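Keeping a cloth flat under kids' plastic bowls
Posted in Home & Table by grornham_kitchen

We have a square table that gets used for snacks and crafts, and I want a cloth on it that doesn't slide when someone pulls a bowl. I have 10 kids' bowls and cups to set out and no room for place mats. Tape left marks last time. What works?
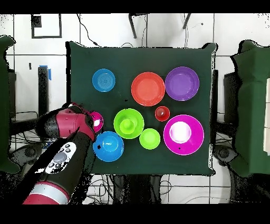

wulasley2
Use a non-slip rug pad cut 5 inches smaller than the tabletop and lay the cloth over it. Pull the cloth from the middle outward before you set anything down – wrinkles near a corner turn into a little peak like the one at the top right of that green cloth, and a cup won't stand straight there. Nesting helps with space too, the way the small lime green cup sits inside the wide bowl. Wash the pad by hand.

Hämäläinen
Clips. I got a pack at the hardware store in Gerkudbridge and they hold fine on our table, but measure how thick the top is first. Mine open to 11 mm and wouldn't fit my sister's.

tablecloth_mo
Just buy a heavier cloth. Ours is 600 thread count and it still slides, so don't go by that. Go by weight.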